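Everyday Health for Grown-Ups
Session 4 handout: Looking after your hearing
Instructor: Yurani Benavides
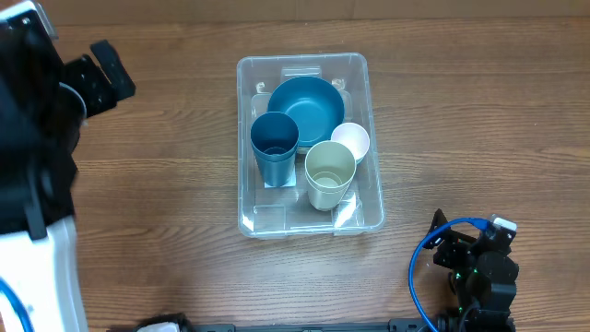

Plastic tableware in a clear bin.

Welcome back, everyone, and thank you for all the good questions last time (I still owe two of you an answer about earwax, and you will find it on this page, a little further down). Tonight we are talking about noise, and what it does to our ears over the years, and what a person can reasonably do about it without giving up music or lawn mowing or going to a grandchild's hockey game.

How hearing works, quickly

Sound travels down the ear canal and makes the eardrum move. Three tiny bones pass that movement along to the inner ear, which is filled with fluid and lined with very small hair cells. The hair cells turn the movement into signals for the brain. When people talk about noise damage, they nearly always mean damage to these cells, and in humans they don't grow back once they are gone. I know that sounds gloomy! But it's also the reason it is worth starting good habits at any age, mine included.

How loud is too loud

Loudness is measured in decibels. The part that surprises people is that the scale isn't like a ruler. Every step of 10 decibels means ten times as much sound energy, so a small change in the number can be a big change for your ears. Ordinary talking is usually in the neighborhood of 60. Trouble depends on how loud the sound is, how close you are to it, and how long you stay there, and those work together — a noise you can put up with safely for a minute may do harm over an afternoon.

If you don't own a meter, try the arm's-length test. If you have to raise your voice to be heard by somebody standing an arm's length away, the place is probably loud enough to hurt your hearing over time.

Signs to pay attention to

Ringing, buzzing or hissing after you leave a noisy place
Voices sounding muffled or far away
Turning up the television when others say it's fine
Having a hard time following talk in a restaurant

A sudden loss of hearing, especially in one ear, is different. Please don't wait to see if it clears up. Call a doctor the same day.

Earplugs

Foam plugs work well, but only if they go in properly. Roll the plug thin with clean fingers, reach over your head with the other hand, pull the top of your ear up and back, slide the plug in, and hold it there while it expands. Doina Perić will be with us after the break to help anyone who wants to practice, and she is very patient.

About that earwax

Wax is normal and mostly takes care of itself. Cotton swabs tend to push it deeper, so leave them out of the canal. If an ear feels blocked, ask a pharmacist or your doctor before using drops, and don't use drops at all if you have ever had a hole in the eardrum.

For next week

Keep a noise diary for two days. Write down where you were, how long you stayed, and whether you had to raise your voice. Bring it along even if it's messy. Reading is pages 49 to 62 in the course packet.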